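Clisell Games open day, 8 December 2022
2 min read

I spent the afternoon at the Clisell studio, where the team were showing the next quest for Drellus. Thirty-odd players had been invited and we went round in groups of 4.

Kidus Gashaw took ours. He started us in the quest room, where the opening was already playable: talk to the ferryman, fetch his lantern from the cellar, then cross the marsh before the tide timer runs out. I drowned twice. 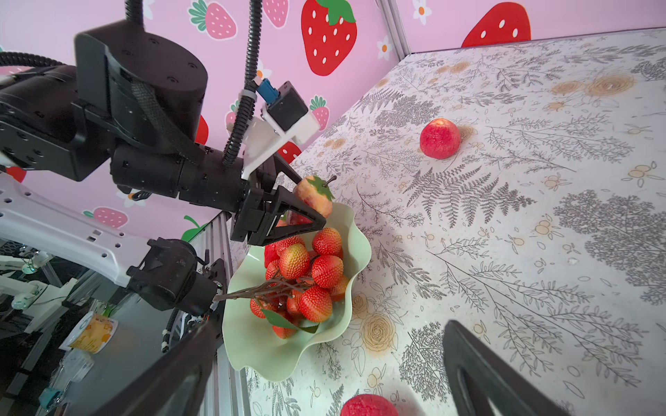
The marsh build

You need level 31 Foraging to begin. The eels hit hard — bring food — and the short cut past the mill is closed until you have the lantern. Antigoni Tzavaras, who wrote the dialogue, said the ferryman's lines had been cut by half after testing.
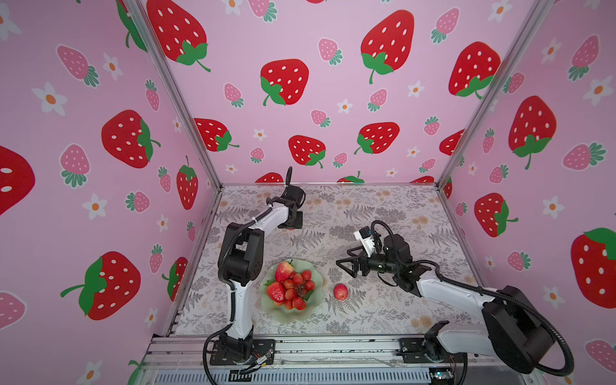
Two robot arms, with strawberry wallpaper on the walls.

After tea there was a short talk on bugs. The tracker stood at 3262 open reports that morning, most of them to do with the bank screen. Yupin Bunnag went through 3 of the worst, including one that deleted your boots if you logged out on a bridge.
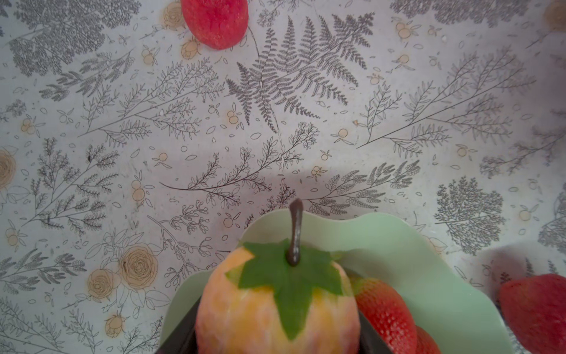 The bridge bug is fixed in the new build. The bank ones will wait until March, when the quest is due out. I asked about a second marsh area and was told to check the map again.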